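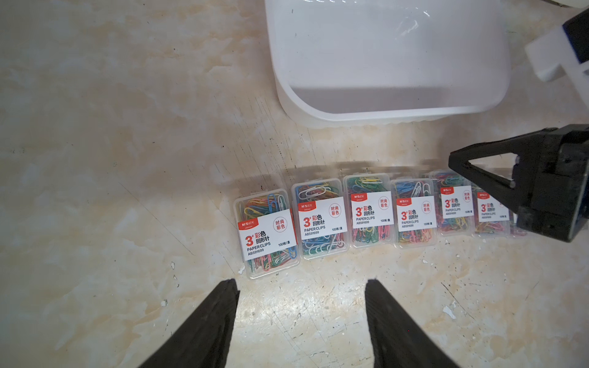

Cuaderno del taller, agosto, 9:40

Hoy trabajo con los clips de colores. Es la parte del armario de papelería que dejamos para el final, porque parecía fácil. Quiero escribir lo que decidimos, para que Lamisi no tiene que preguntarme otra vez.

Las cajas son de plástico transparente con tapa de bisagra, modelo ABS91699, y la etiqueta pone 100 por caja (100枚/盒). Saqué seis y las puse en fila sobre la mesa clara, la que tiene dibujo de mármol. Los colores van mezclados dentro: azul, verde, amarillo, rosa, rojo, naranja, morado, blanco. En la segunda desde la izquierda hay muchísimos blancos y celestes. Para nuestro sistema esto es un problema, porque en las carpetas Fenia usamos el color como código (verde = revisado, rojo = falta firma) y los blancos no significan nada.

Primera idea: separar todo por color en los cajoncitos Plorko. Hice la prueba con una caja vieja que ya estaba abierta y tardé 10 minutos. El celeste y el azul se confunden con la lámpara de la tarde, y tuve que repetir una parte junto a la ventana. No lo recomiendo para las cajas nuevas.

Segunda idea, de Rosemarie Engelhardt: no separar nada. Cada puesto recibe una caja entera y coge el color que necesita. Los blancos se usan para borradores. Me gusta más, y pide menos trabajo. Tenemos 4 puestos, entonces quedan dos cajas de reserva en el estante alto, al lado de las grapas.

Cosas a recordar:
- La caja debe guardarse de pie, con la tapa hacia arriba. Tumbada, la tapa se abre en el cajón - ya me pasó con la caja vieja y recogí clips del fondo durante mucho rato.
- No quitar la etiqueta. El código sirve para el pedido a Tramer.
- El recubrimiento de color se raspa si se dobla el clip demasiado. Máximo 40 hojas finas por clip, después usar pinza Rätsep.
- En la hoja de inventario anoté 700: las seis cajas por el número de la etiqueta, más los 100 de la caja vieja, que sí los conté. Las nuevas no las conté.

Pendiente: limpiar la mesa. Tiene motitas blancas de no sé qué y bastantes rayas. Las rayas se quedan, claro. También preguntar a Lamisi Quaye si en su puesto prefiere los clips grandes, que son de metal sin color y están en otro cajón.

11:15. Puestos repartidos en el plano, falta pegar los nombres.

Comentarios (3)

Lamisi Quaye
Sí, prefiero los grandes para los planos, pero dejadme también una caja de colores. ¿El naranja tiene significado o es libre?

Rosemarie Engelhardt
Naranja es libre de momento. Yo lo uso para las facturas, si a nadie le molesta.

Lamisi Quaye
Perfecto. Entonces me quedo el morado para las muestras y lo apunto en la puerta del armario.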